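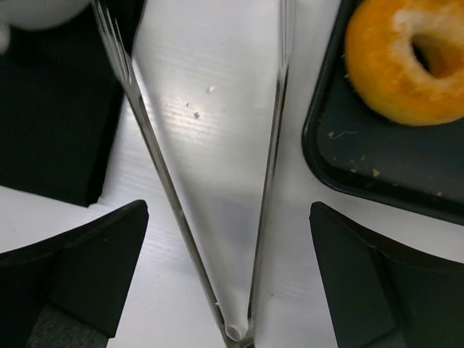
Polasov House Shared Kitchen
Minutes of the Residents' Kitchen Meeting
February 2023

Present: residents of the second and third floors, and the house manager. Apologies were received from the two ground floor units.

1. Minutes of the last meeting
The minutes of the November meeting were read and accepted with one correction. The freezer on the third floor was defrosted by the residents, not by Toivonen.

2. Matters arising
The loose hinge on the corner cupboard has been fixed. The drawer next to the stove still sticks. The house manager will ask Toivonen to look at it on their next visit.

3. Glasses
There was a long discussion about the tall tapering glasses. They are narrow at the bottom and the sponge does not reach the tip. Several residents said they had found glasses put back in the cupboard with a film of juice in the base. Others said the glasses tip over easily on the drying board and should be kept at the back, away from the edge.

It was proposed to give the tall glasses away and buy short tumblers. This was voted on and lost, 5 in favor and 7 against.

Agreed:
Tall glasses are to be washed with the long bottle brush and not with the sponge.
Tall glasses do not go in the dishwasher. The lower rack knocks the rims.
Any glass with a chip goes in the box under the sink, wrapped in newspaper.
A box of 6 plain tumblers will be ordered from Fillero for everyday use.

4. White ribbed board
The white ribbed board is used for drying, but it has also been used as a place to slice bread. Crumbs get down between the ribs and stick to whatever is set there next. One resident asked for a second board just for bread. The meeting felt there was not enough counter space for two.

Agreed that bread is cut on the chopping board only. The ribbed board is to be shaken out over the trash, rinsed, and stood on its side overnight. Wiping it flat with a cloth does not clear the ribs. Whoever uses the kitchen last in the evening does this.

5. Cleaning supplies
The Triklow descaler ran out in January and was not replaced. The kettle and the faucet both need doing. The house manager will buy two bottles and put the receipt in the folder. Dish towels are going missing again. Residents are asked to check their own laundry. Over 5 towels were bought last year and two are left.

6. Cupboard labels
The labels on the upper cupboards are peeling. New ones will be printed for glasses, mugs, plates and baking. Dry food stays in the tall unit by the door. Food without a name on it will be thrown out at the end of each month, as before.

7. Any other business
The window over the sink should be closed by the last person out.
A request for a toaster with wider slots was put off until the spring budget is known.

8. Next meeting
Date to be posted on the kitchen door. Items for the agenda should be left in the folder a week ahead.

The meeting closed at 8:40 p.m.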